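06/02/2025

Spent the whole morning on the phone with the shelving people at Wragg, who swear the gondola units for the shop left their warehouse and are "with the carrier." Fine, but the carrier says they only have 3 of the end bays and no back panels at all! So I've got 59 price strips in a box and nothing to clip them to.

Iraís Medrano came over after lunch to help me pull out the old pegboard (heavier than it looks, my shoulders are killing me). She thinks I should've gone with Korkoteck because their uprights are slotted all the way down and you can drop a shelf right to the floor, and okay, maybe she's right, but their quote came in $921 higher and I just couldn't do it. We got one wall bare and then found the anchors behind it were a total mess, so that's three more trips to the hardware store, I bet.

Yatziri called about the produce stands too. She wants the slanted ones with the mesh baskets, I want flat shelves with a lip, and we went back and forth until my ear got hot. I'll let her have the slant by the door. Potatoes stay flat, though!

Ate cereal for dinner, and did not touch the invoices. Need to measure the gap by the cooler first thing tomorrow, and ask Wragg if the feet adjust, the floor slopes like crazy back there.
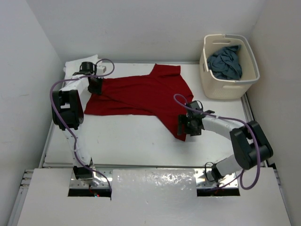

Red garment, maybe a shirt, laundry basket in the back corner

Back to top | Contact | © 2025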